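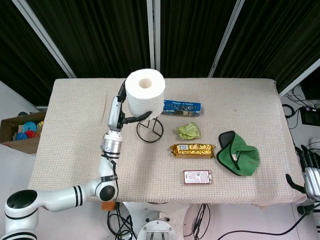
Search this site Go

4 min read

Chaltu Mersha ran the night desk at a small hotel in Lorkdale for 22 years before she retired in March. She now teaches a short course for new desk clerks.

She took the job because the hours fit with her children's school. "I got home, made breakfast, walked them over, and slept until two," she says. "It was supposed to be for one winter."

Most of the work was quiet. She checked in late drivers, answered the phone and folded towels when the laundry fell behind. The hotel had 20 rooms then and added 10 more when Peadar Dolan bought the building next door.

"Peadar wanted a computer system right away," she says. "I kept my paper book under the counter for another year. When the power went out, we used the book."

Asked what new clerks get wrong, she mentions keys first, then tone of voice. "People come in at one in the morning and they've been driving all day. Don't read them the parking rules. Give them the key and tell them where the ice is."

She doesn't miss the hours. Her sleep took months to settle, and she still wakes at four and reads until it gets light. Bhavana Kurian, who has the night desk now, calls her now and then with a question about the boiler.

"I tell her to kick it," Mersha says. "Low, on the left side."

December 13, 2019

2 comments
Share 10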